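Kostance vanity unit, charcoal with grey marble-look top

I've wanted to stock a vanity for small bathrooms for ages, and the Kostance is the one I kept coming back to. It fits in the sort of corner where most units would have you climbing over the loo, and you still get a proper sink and a bit of counter for your bits and pieces.

The doors are flat with no handles (lovely if you're forever catching your hip on things), and the black metal legs lift the cabinet off the floor so you can get a mop under. The sink is a white rectangle set in from below, so there's no rim on top to scrub round.

Callum Haworth does our deliveries from the Starnby shop and he'll carry it upstairs for you. It's 300 pounds, with a 50 pound deposit, and we usually have it to you in 21 days.
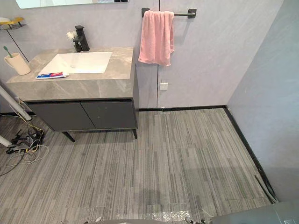 I'd go for black fittings with it – a tall squared-off tap and a towel bar to match – and then let the towels bring some colour. Pink is gorgeous against the charcoal! Dark doors do show dust and the odd scuff, so keep a soft cloth handy.

Any questions, ring the shop and ask for me or Callum.

Afia Nyarko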